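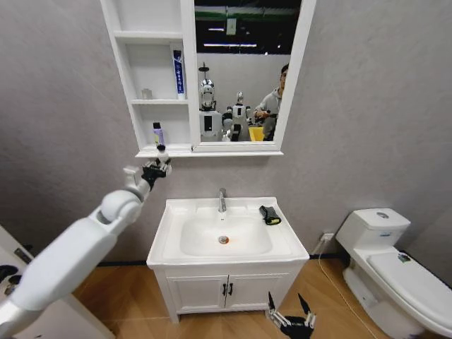
Bathroom check – wall cabinet, vanity and toilet
Filed under: Home Safety > Room by Room
4 min read

Property: Edach Units, ground floor bathroom
Checked: 25/06/2021
Form: Mivetti room sheet, bathroom section

Mark each line OK, FIX or WATCH. Write a comment for anything that isn't OK, and for anything the next person should know. Lines marked FIX go on the job list the same day.

WALL CABINET

1. Cabinet sits level and flat against the wall. OK
Pulled down gently on both ends, no movement. The wall is textured, so there is a thin gap behind the top edge that looks worse than it is. No filler needed.

2. Wall fixings tight. WATCH
One screw took a quarter turn. Check again at the next visit. If it turns again, swap the plug for a larger one and don't keep tightening.

3. Weight on shelves reasonable. OK
Light toiletries only. Keep it that way – no hair dryers, no full refill bottles.

4. Tall items stood back from the front edge. OK
The toothpaste box is on the top shelf, upright against the divider beside the mirror. Fine there. Boxes this tall tip easily if they are left out in the middle of the shelf.

5. Small items not at the lip of the shelf. FIX
The small white bottle was at the bottom edge of the lower shelf, in front of the slim one with the purple cap. These shelves are open, with no doors, and the sink is below. Move small bottles to the back of the shelf. A clear stick-on rail from Makia would do the job, 39 cm, cut to fit.

6. Cups and tumblers. WATCH
Small clear cup on the top shelf. Plastic only on this shelf. Anything made of glass goes in the kitchen.

7. Bottles labelled and caps closed. OK
Caps checked by hand. Nothing decanted into unmarked bottles. No medicines or cleaning products to be kept on open shelves in any unit where children stay.

MIRROR

8. Glass free of chips and cracks, edges covered. OK
White frame is tight at all four corners.

9. Mirror secure in frame. OK
Pressed at each corner, no rattle. Wipe with a damp cloth only – sprayed cleaner runs down behind the glass and lifts the backing.

SINK VANITY

10. Vanity steady, sink sealed to the wall. FIX
Seal has come away at the left end, 17 mm long. Rake out and redo with Tang bathroom silicone, white. Leave overnight before using the tap.

11. Waste and trap dry underneath. OK
Ran the tap for two minutes with paper towel under the joints. Paper stayed dry.

12. Hot water not scalding at the tap. OK

TOILET

13. Pan fixed to floor, no rocking. OK

14. Seat hinges tight. WATCH
Right hinge a little loose. Hand tightened.

15. Clear space between toilet and vanity. OK
Nothing to be stored on the floor in this gap.

LIGHTS AND FLOOR

16. All ceiling tubes working, no flicker. OK

17. Floor dry, no loose mats. OK

Job list from this check: item 5 (shelf rail) and item 10 (seal). Both can be done in one visit. Items 2, 6 and 14 carry over to the next sheet.

Tags: bathroom, storage, inspection sheets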